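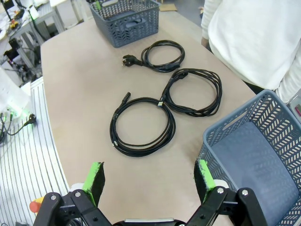

The repair shop on Sakai Street in Hernitz opened in July with one bench and a shelf of donated parts. Its owner spent 52 weeks before that fixing things at home in the evenings. "I started with lamps and radios," she says. "People left them at my door with a note." Now customers bring in anything with a plug, and plenty of them bring only the cord. Black cables like the three coiled on the table, one with a two-prong plug and one with a USB-style end, are what she gets asked about most. "They want to know what it belongs to. Half the time I want to know too."

She logged 651 jobs in the first stretch and 1,122 by the time we spoke on 12th January. The log is a paper notebook. She tried software from a firm called Brimard and gave it up after a month. "It wanted a serial number for everything. A toaster from a yard sale doesn't have one you can read."

Rent was the hard part. The space used to be a shoe store, and the landlord asked for $500 more a month than she had planned on. She took it anyway — the front window faces the bus stop, and she says most of her new customers come from there.

She turns down microwaves and anything with a swollen battery. Vacuum cleaners she likes. "It's usually hair in the roller or a belt. You can show the person, and next time they do it at home."

A second shop in Mudirum has been suggested to her more than once. She has looked at a place there but hasn't signed. "I'd need someone on the bench here who can say no to a microwave," she says. For now she is open until six, and pickups are at the side door.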